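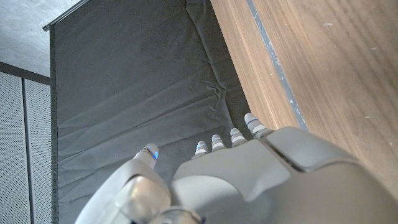 Charcoal gray fabric, hanging, with soft creases.

Week 4: Cloth and Wood

Okay, folds first! Before you touch a pencil I want you to squint at the fabric until the creases turn into plain light and dark shapes. Most of them run diagonally or sideways, so please don't give me a row of neat vertical pleats (I got 19 of those last year). Soft edges, lots of middle gray, and save your darkest dark for later.
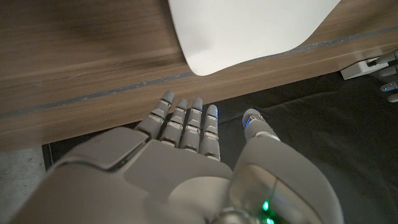 Wooden tabletop in dim light, dark underneath.

Now the table. Get the near edge down first, and then go heavy on the dark below it, that's where your 4B earns its keep. One page for each study, and bring both to Fidelina's critique in October.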